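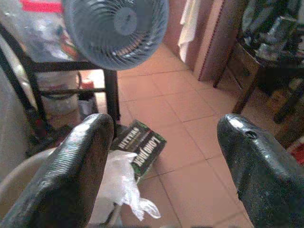 Start at floor level: a small box and a plastic bag on the tiles.

How to Clear and Clean a Tiled Floor in a Lived-In Room

Posted 2025-04-20 on Brallico Home Notes
3 comments - 5 shares

A tiled floor collects things. Small boxes, shopping bags and slippers end up along the walls and around the legs of the furniture, and the mop goes around them. This method clears the floor first and washes it second. It suits unglazed terracotta and ordinary ceramic tile.

What you need

A soft broom or a vacuum with a hard-floor setting, a flat mop, two buckets, a mild floor soap, an old toothbrush and an empty carton for loose items. I use the plain soap from Drestberg, but any neutral cleaner will do.

Step 1. Pick up by hand

Work from the door toward the back wall. Put anything small into the carton and don't stop to sort it. Check inside plastic bags before you throw them out - receipts and blister packs slide to the bottom and are easy to miss. Product boxes that still have something in them go on a shelf. Empty ones get flattened for recycling.

Take bowls, cups and glasses to the sink before you do anything else on the floor. Carry glass separately with a free hand under it, and don't put it in the carton with the rest.
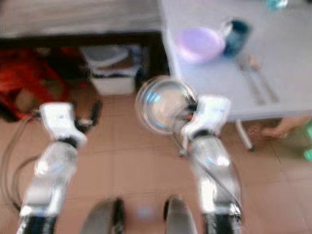
Should a glass bowl be washed if it was only set down in the room for a while?
Wash it with dish soap before it goes back in the cupboard, as dust settles in open bowls quickly.

Step 2. Move what stands on the floor

Unplug the fan and coil the cord before lifting it. Lift stools instead of dragging them, especially on unglazed tile, which scratches. A table can usually stay where it is if you can reach between the legs.

If a fan is kept on a stool or a rack, wipe that surface too. Take the grille off only if the maker's instructions allow it. A dry brush will get most of the dust from the front.

Step 3. Sweep

Sweep along the grout lines first, then across the tiles. Spend extra time where the floor meets the wall.
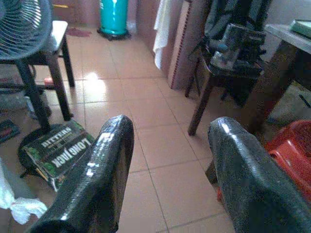

How often does a tiled floor need a full wash?
Once a week is enough for most rooms, with a quick sweep every day or two in between.

Step 4. Wash and rinse

Fill one bucket with warm water and soap and the other with clean water. Wring the mop well. Wash a strip 3 or 4 tiles wide, rinse it, and move back toward the door. Scrub dark grout with the toothbrush while the soap is still on it.

Let the floor dry fully before the furniture goes back. Then go through the carton and find each thing a place off the floor.

This site uses cookies to remember your settings. Accept | Manage
© Brallico Home Notes | Contact | Back to top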